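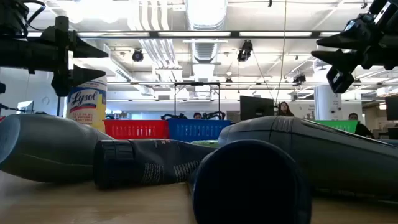 Drenier Matte Series Bottles

Cylindrical bottles with a tapered shoulder, supplied in dark grey or natural. Stock sizes are 125 ml and 276 ml. Caps are sold separately.

Material: HDPE, single layer
Finish: matte, molded in
Neck: 24-410 on both sizes
Cap options: ribbed screw cap, flip top, disc top
Liner: foam, fitted in ribbed caps only

The 125 ml size ships in cartons of 1,000. The 276 ml size ships in cartons of 500. Mixed cartons are not available.

Printing
One-color screen printing is available on orders of 2,000 or more per size. White ink gives the best contrast on dark grey. Keep artwork clear of the shoulder taper. Pressure-sensitive labels can be applied to the straight wall; test the adhesive before ordering in quantity, as some paper labels lift on the matte surface.

Compatibility
Suitable for shampoo, lotion and water-based cleaners. Not recommended for solvents or undiluted essential oils. Fill below 60 °C.

Replaces the Flerkia bottle, discontinued in August. Flerkia caps fit both sizes.

Samples and drawings: Khalil Kassab, packaging desk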